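6 March 2026

Long day on the arm, and my right shoulder is letting me know! We're still on the plate task, the one where I drive with the handset and the arm copies me, and I got 37 demos in before lunch, which is my best morning yet. Four of those I threw out, all of them my fault (I keep squeezing early when I get hungry).

The orange plate is harder than the old one. It's so shiny that I lose track of the rim on the wrist view, so now I come in slow, fingers open just a bit wider than the ball, and wait a beat before I close. I think that little wait is helping - the replays look calmer, anyway. Ira is the file name for this batch and we're up to around 271 good ones in it. The plan is to train on the lot over the weekend and see what it has picked up from me, bad habits included.

I want to try left-handed on Monday. Also need to order new grip tape for the handset and finally ask about taking a week off in April.
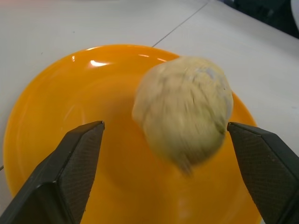
1 min read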